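Bukau vaccine access project — progress note to Kindarance
27 April 2018 | by the Surar field office
3 comments | 11 shares

Short one this time, full tables go in with the September report. 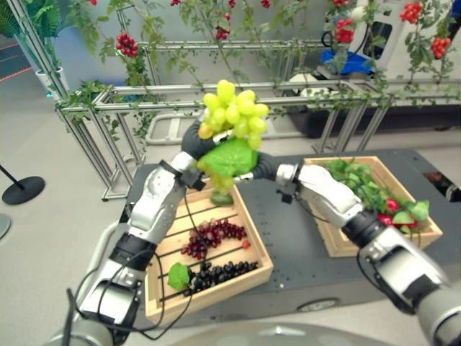
Cold chain first. 17 of the 34 clinics in Bukau district now have a working fridge and a temperature log. Was 11 at the last note. The rest are waiting on parts — Bergeron says shipped, customs says no papers. We have sent the papers twice. Sending again.

Measles doses: supply ok through the rainy months. Pneumonia vaccine not ok. The national store cut our share after the bigger buyers upcountry got their orders in early, so 2 clinics have run out and are turning familes away. We moved stock over from Surar town to cover the worst gap. Can't do that again without leaving Surar short.

Price. Bergeron wants to reopen the per-dose price on the second order. We said no, contract is fixed till September. They have not come back to us. If they push we will need a letter from your side, please have somebody ready to sign.

Staff training done at all the clinics with fridges. Log sheets are coming back mostly filled in, weekends still patchy.

Money: underspent on transport, over on fuel for the generators. Would like to move teh difference across, form attached. Need a yes before the next fuel order goes in.

Contact: Surar field office, Kindarance vaccine program
© 2018 Kindarance | Back to top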